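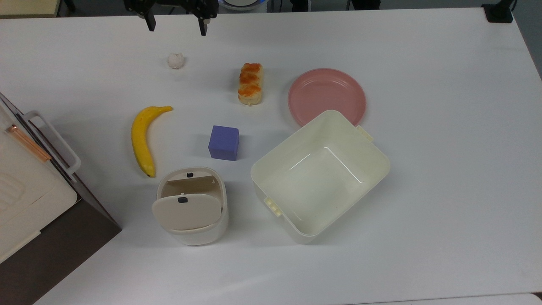
Every walkthrough of the Terero building starts in my head a good week before it starts on paper, and this one was no different. I had my coffee, I had my clipboard, and I had the comments from February folded up in my back pocket, so I was able to go straight to the things that were still open. The work tables came first, and they are in good shape this time! White tops do us a real favor, as anything left lying about shows up right away, even something as small as a crumpled white lump you might otherwise sweep past. The comments below are longer than the form asks for, as usual, and I hope you'll read them anyway (with a coffee of your own, if possible).

**Walkthrough date:** Tuesday, August 11, 2026
**Walked by:** Dindo Dagdag
**Areas covered:** ground floor, back hallway, loading door, upstairs storage

## Floors and walkways

- [x] Main walkway clear from front door to back hallway
- [x] Floor mats lying flat
- [ ] Back hallway clear along its full length

*Comment:* The mats by the front door used to curl up at the corners and I must have tripped on them myself more than once. The new ones from Idness are heavier and stay put, so thank you to whoever pushed that order through. The back hallway is another story. There were flattened boxes leaning against the wall by the restroom, and a hand truck parked in front of them. I moved the hand truck. Please could the boxes go out by Friday.

## Exits and lights

- [x] Front exit sign lit
- [x] Loading door opens freely from inside
- [ ] Emergency light over the stairs

*Comment:* The light over the stairs came on when I pressed the test button, then faded while I was still standing there looking up at it. I'd guess the battery. I pressed it again after lunch, being a hopeful sort of person, and got the same result. Work order is in.

## Fire extinguishers

- [x] Gauges in the green
- [x] Tags signed and readable
- [x] Nothing stacked in front

*Comment:* All fine. The one by the loading door has been rehung lower, and I could lift it off the bracket without stretching, which I couldn't do in February.

## Cords and outlets

- [x] Outlet covers in place
- [x] No cords run under mats
- [ ] Space heaters unplugged and put away

*Comment:* We found 2 heaters still plugged in upstairs, in August, if you please. Both were switched off, but I'd like them on the shelf until the cold comes back. The long orange cord has a nick near the plug end, so I tagged it and took it out of use.

## Upstairs storage

- [x] Ladder feet and locks
- [x] Heavy items on lower shelves
- [ ] Load limit posted on shelving

*Comment:* The Dimaculangan shelving is good and solid, and it is bolted to the wall the way it should be. The load card has gone missing again, though. It belongs at eye level on the left upright and it should read 1,000 pounds per bay. I'll print a fresh one and tape it on properly this time.

## Still to do

- [ ] Boxes out of back hallway
- [ ] Stair light battery
- [ ] Heaters to the shelf
- [ ] New load card
- [ ] Replacement cord

I'll come back in 14 days to look at these, and I'll bring the folded-up comments with me.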